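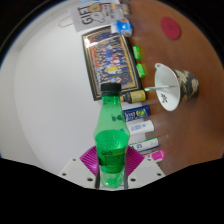
The green bottle, a bit under half gone by my guess, with the group photo behind it.

I finally started on the long table against the wall, the one where everything gets put down and never picked up again. It has been on my list since March. We moved to Graltdale four years ago and that table was the first thing in the door, so it has collected things for longer than any other surface in the house.

The rule I set was simple. Pick up one thing, decide, put it where it belongs, then pick up the next. No piles on the floor. I gave myself 38 minutes because that was how long the bread had left in the oven.

The green bottle was the first decision. It still has a fair bit in it, so it wasn't going in the recycling. I don't like decanting things into matching jars. I tried that in our old place and ended up with jars I couldn't identify. It stays in its own bottle with the black cap screwed down, and it lives in the cupboard now.

The framed photo took longer. It's a big group picture in a dark frame with gold inside the edge, and it has been leaning against the wall instead of hanging on it since we got here. Parveen Rizvi, my neighbour, offered to lend me her drill. I said yes this time. The frame is heavy, so I'm going to use two hooks and not trust the single nail I had in mind. I'd like it hung at eye level, where you can pick out the faces without bending down.

Other things I dealt with:

A drawer's worth of takeaway menus, including nine from the same place. Kept one.
A warranty card for a kettle we no longer own. Gone.
Spare keys, unlabelled. I tried them all in every door and two of them fit something.
Candle ends. Kept, for power cuts.

I wiped the tabletop with a damp cloth and then a dry one. The reddish brown colour comes up well with very little effort, and I don't bother with polish. There's one darker patch I've stopped worrying about.

The bread was fine, slightly dark on the bottom. Next is the hall cupboard, once the drill has gone back.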